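Courses > Service Robots in Practice > Handouts > Week 7: Buying a two-handed kit

Week 7 handout: reading a product sheet for the Trekora bench kit

Okay, so last week we did wheels, and this week we're on hands. I promised you a real product to pick apart, and the one I've picked is the Trekora two-arm bench kit, mostly since I've been living with it all term and have opinions. Bring your copy of the product sheet on Saturday. If you lost it, share with a neighbor (I'm out of paper again).

First, what you get for the money. The kit is two arms, two five-fingered hands, a head camera, a control box and a license for the teaching software, which Trekora calls Pastero. You don't get a table. You don't get things to pick up either, and I'd put that on your cost sheet, because people always leave it off and then go hunting through their kids' toy boxes the night before a demo.

The sheet is four pages long and I want you to read page three before page one. Page one is the sales talk. Page three is where they tell you that the grip figures were taken with one hand, on one object, in the middle of the work area. Circle that. Then ask yourself what your own job looks like, and whether it happens in the middle of anything.

My standard job for this course is table setting: a plate, some pretend food, put the food on the plate. It sounds like nothing! But a plate is a nasty object for a robot hand. It's wide, it's low, and there's hardly any edge to get a finger under. The usual trick is to let one hand mind the plate while the other does the fetching, and that's the whole reason to pay for two arms. 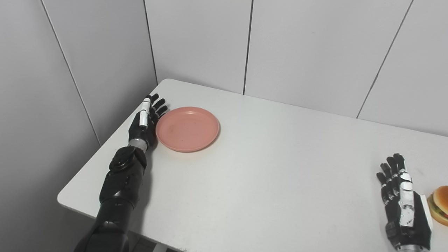 Tudor Pană thinks I'm overselling the second arm. His view is that a rubber mat would hold a plate still for next to no money, and that a buyer who only wants food moved onto plates should get the single-arm version and spend the rest on spare fingers. I've gone back and forth on this. For a fixed job, day in and day out, I think he's right. For a teaching room where the job changes every week, I'd still buy two, and you're welcome to argue with me in your write-up.

Now the teaching software. With Pastero you guide the arms through the job yourself and it records what you did. The sheet says "learns from a handful of examples." Well, my hands must be bigger than theirs. I recorded 200 runs of the plate job before I was happy to leave it on its own, and I logged 363 by the end of the month. Were all of those needed? Probably not – I was changing where I put the food, and every new spot wanted a few more runs. Still, put the recording hours in your budget. They cost somebody's afternoon.

A few things I'd look for on any sheet like this:

Reach at the corners. Most kits are fine in front of the body and get clumsy out at the sides. Ask for a drawing with your own table size on it.

Fingertips. Are they sold separately, and how long do they take to swap? Mine take me almost 7 minutes a hand, and I've had practice.

Soft things and slick things. Hard plastic is easy to order and easy to wipe, so demos love it. Ask for a video with a real bread roll and a real china plate.

Service. Trekora sends repairs through Ibarra, and the phone line closes at 4 p.m. That matters if you teach evenings, like me.

Paraskevi Alexiou is bringing the Povum sheet on Saturday so we can put the two side by side. Povum sells theirs as a monthly service with the setup included, so don't just compare the price on the front. Work out what each one costs you over two years, with the recording time in.

For your write-up: two pages, in your own words, no pasting from the brochure. Pick one job you know well, from work or from home, and tell me which kit you'd take for it and what you'd ask the seller before signing. Part numbers aren't needed, except that if you mention the control box please call it the 1913, as the older box runs different software and I'll get confused when I'm grading. Hand it in at the start of class.

Related handouts
Week 5: Cameras on heads, cameras on wrists
Week 6: Wheels, carts and doorways
Week 8: Rent or buy?
Cost sheet template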